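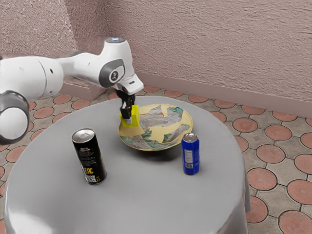
*Overview camera: gripper at the left rim of the bowl, yellow block at the fingertip.*

# Polberg tabletop set, gripper comparison

Simulated episodes for comparing two finger controllers on one arm. The task is "yellow block and plate" on a round table with two cans as obstacles. Everything is rendered; there is no real-robot data in this release.

Maintainers: Anežka Kadlec, Ashraf Mahrous
Last updated: 2026-01-31

## Contents

- 534 episodes, split across both controllers
- 3 random seeds per start layout
- overview and close-up RGB, joint positions, finger width, commanded force
- `success` flag, set by a script and spot-checked by hand
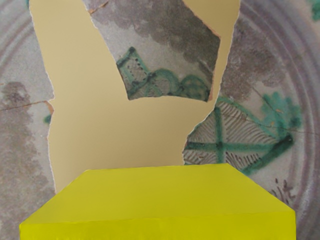

*Close-up view: top face of the block, with the plate pattern behind it.*

The close-up stream is hard for color-free methods. The plate texture has cracks and torn-looking edges that edge detectors pick up before the block. Keep the RGB channels if you can.

## Controllers

`marquez` closes at a fixed speed and stops on a force limit. `desico` slows down over the last 13 mm of travel. Both use the same arm path planner, so differences in the approach come from the seed and should be ignored.

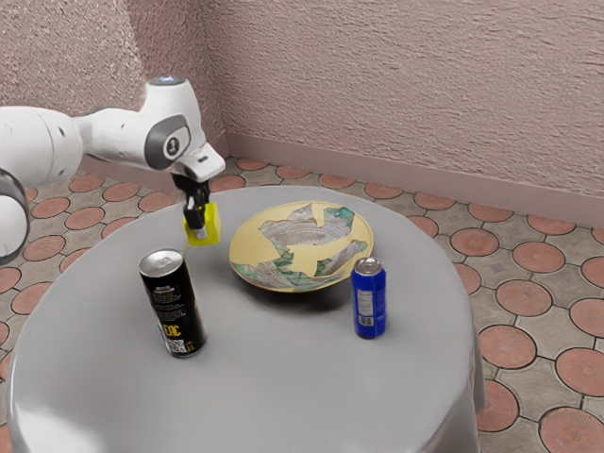

*Block held a little above the tablecloth, behind the black can.*

Known problems:

- Contact near the plate rim is noisy. Finger force can spike for a few steps under either controller.
- Can labels are low resolution. Don't use them for text reading.
- Episodes that time out are kept, with `success` set to false. More than 4,000 frames in these are near-duplicates.
- In the October build the finger width was logged in meters. It is now in millimeters.
- The overview camera loses part of the block once the fingers are around it:

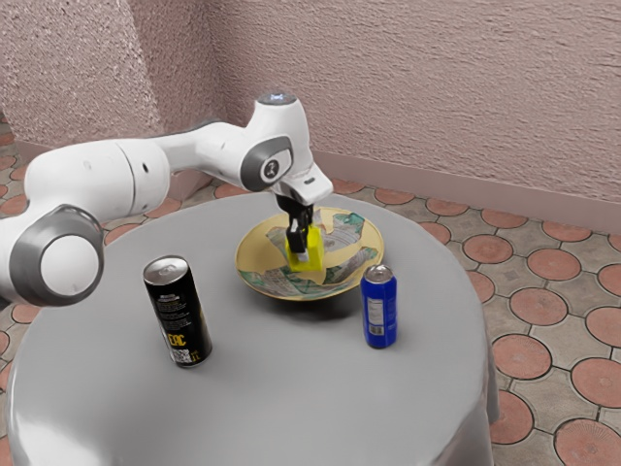
## Loading

```
python load.py --split desico --camera overview
```

Leave out `--camera` to get both streams. Timestamps are in simulation seconds and start at zero for each episode.

Report bad labels to Ashraf with the episode number and seed.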